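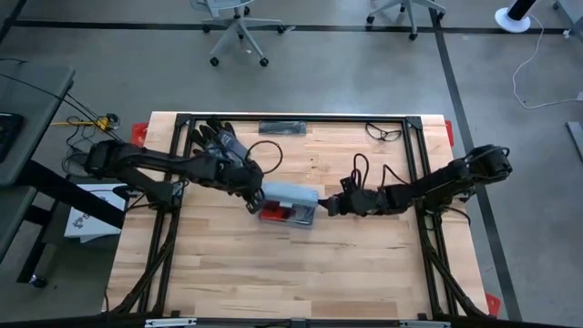 *The table, with the red blocks in their clear tray.*

## What Josefina left

Na-rae Jang came to the long room in April, when Josefina Núñez had already gone to Mutwood. Her name was still on the door. Inside there was a light table with stripes in the wood, and on it the clear tray with the red blocks.

"You can start with those," said Vidar Westerberg. He was standing in the doorway with his coat on. "She always started with those."

Na-rae did not like to begin a job with the habits of another person. But she was new, and she had no habits of her own in this town, so she put down her bag and looked at the tray. Inside the lid of the cupboard she found a paper in small handwriting. *Red ones go back before 8. Do not stack the grey.*

She read it two times. It did not say back where.

At lunch she asked Dinesh Thampi, who worked downstairs for Lumley. He ate his soup very slowly and thought about it.

"Josefina wrote many papers," he said. "I found one in my own desk. It said, *The window is right, you are wrong.* I have kept it."

"Which window?"

"I did not ask her. I was a bit offended."

In the afternoon the light moved over the wood and Na-rae worked without speaking. She tried to think what kind of woman leaves instructions for somebody she has not met. A worried one, perhaps – or only a tidy one.
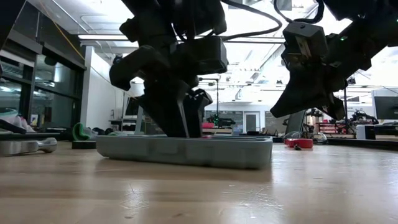 ## Before eight

When the others went home she stayed. The long grey tray was on the table, and from where she sat she could see the windows with their black frames, and the shelves behind the glass.

She stood up and went closer. On one of the shelves was an empty place, just as wide as the clear tray. So this was the window.

She carried the red blocks round by the corridor and put them there. The clock said ten minutes to eight. Then she took a pencil and wrote under Josefina's line, in her best English: *Back on the shelf behind the glass. Dinesh was wrong.*

In the morning she would tell him.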